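I think a play kitchen should have less in it, and I think it should all live on one plain table. The store in Nudmont sells a set with 23 foods. My two kids use maybe a strawberry, a banana and whatever fits in the mug.
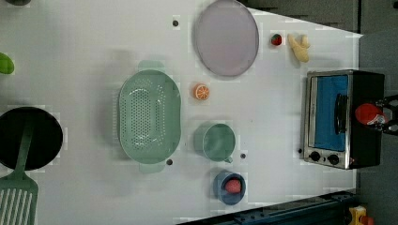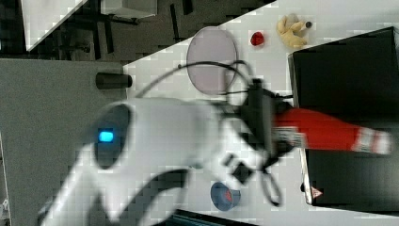 A white top is best - small things show up on it. Milagros Saludo, my neighbor, disagrees and likes a deep bin, where everything goes in at night. I've tried the bin. The spatula goes to the bottom and stays there until February. Keep the pan, keep the colander, and give the rest away.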